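Vadow Roll-Up Drying Rack, black, for kitchen sinks

The Vadow is a rack for drying dishes that you roll out over the sink and roll up again when you finish. It is made by Grerberg and we sell it in our shop since May. We sell it in one color, black, and in one size. Many customers write to us before they order, so I try to answer on this page the things they ask most.

Size and fit

The rack is 464 mm long when it is open. For use across the sink, please measure your sink from inner edge to inner edge, on the side where the rack will lie. The rack must rest on the counter with at least 18 mm on both ends. If your sink opening is longer than 428 mm, this model is too short for lying across, and I recommend to look at the Majali, which has the same construction but is longer. Please measure with a metal ruler or a hard tape. A sewing tape becomes longer with the years and it gives a wrong number.

Some people prefer to put the rack down inside the basin. This is also possible, and then the glasses do not stand so high. In a deep sink it is a little less comfortable for the back, but the water goes directly to the drain and the counter stays free. 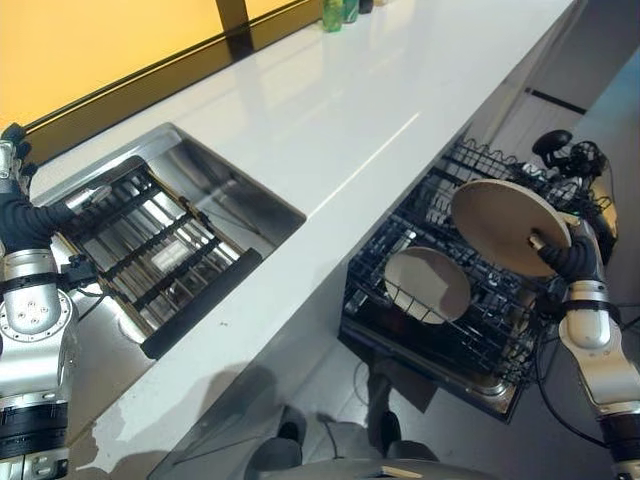 Cleaning is simple. Wash the rack by hand with warm water and normal dish soap, and use a soft brush for the places where the bars meet the rods. In areas with hard water you will see white marks after some weeks. Put one part of white vinegar and four parts of water in a bowl, wipe the marks, wait a few minutes and rinse well. Do not use steel wool and do not use products with chlorine. The maker does not recommend the dishwasher, because the heat is hard on the end pieces.

What it can carry

Plates, bowls, cups, cutting boards, and also vegetables after washing. We do not recommend the rack for a cast iron pot that comes directly from the stove. Let the pot cool down first. For tall wine glasses the rack is good if you lay them upside down and leave space between them. Small forks and teaspoons can slip through, so for these we advise the cutlery cup from Hudberg, sold separately.

Storage

Roll the rack from the far end toward the handle bar and close the strap. It can stand in a drawer or under the sink. Please let it dry before you roll it, otherwise it keeps a smell.

Delivery and warranty

The box contains the rack, the strap and a paper with instructions. The warranty is 2 years from the day of delivery. For a warranty question please write to us with your order number and one clear photo of the damaged part. The returns are accepted if the rack was not used. The item number is 208, please mention it when you call.

Text and customer questions: Solène Deschamps

Last updated: May

Comments

Elie Boutros
I bought it for a rental apartment with no dishwasher and it does the job. The strap is a bit tight in the beginning. Do you sell the strap alone?

Solène Deschamps
Thank you, Elie. Yes, the strap can be ordered by e-mail, it is not yet in the online shop.

marta_k
My sink is 440 so I took the Majali. Fits well. Wish it came in gray too.

oldkettle
Mine lives in the sink, I never roll it up. Vinegar tip worked on the white marks, thanks.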